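Bavell Pick 2 – notes from the first stretch of bench testing. October 4, 2024. Thread.

1/ What it is: a bin picking kit from Bavell. You get the gripper, a controller box, the vision software and a license key. You bring the arm, the camera mount and the bin. We run it on a KUKA.

2/ Install went by the manual up to the tool flange. The adapter plate ships with one bolt pattern. If yours differs, order the Varkelow plate early – ours took longer to arrive than the kit did.

3/ Cable routing is left to the user. The manual gives one drawing and a minimum bend radius. Leave slack at the last joint, then run the full wrist range at low speed before you tie anything down for good.

4/ Calibration takes 40 poses. No way to skip or reuse a partial set. If the e-stop trips at pose 39 you start over. I filed a ticket. The reply said a resume option is planned for February.

5/ Test items are mixed household stuff, chosen to cover the usual trouble: soft cloth, clear plastic, glossy packaging, long thin handles. Bavell's own demo set is all matte boxes, so I left it in the carton.
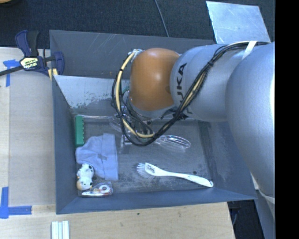

6/ Run length was 455 attempts on the default model, no tuning. 301 ended with an item held and released over the drop zone. That's a 66% pick rate. The data sheet doesn't give a number for mixed items, so there is nothing to compare it to.

7/ Clear plastic is the weak spot. Depth comes back with holes and the planner picks whatever solid surface it sees behind. Turning the overhead light down helped some. Cloth did better than I expected – the pinch mode is good.

8/ Long handles: it grabs near the middle and doesn't check clearance to the bin wall on the way out. You can set a wall margin in the config file. It's off by default and listed only in the appendix.

9/ Logging is solid. Every attempt gets a record with the grasp pose, force trace and a reason code. Exports to CSV with no extra license. The Evetine kit we had before charged for that.

10/ Price is $2000 a year for the software, hardware separate. Fair for boxed goods. For clear packaging I'd ask for a trial on your own items first.

11/ Next run uses the Masanja depth filter in front of the planner, same items, same bin. Config files go up with those results.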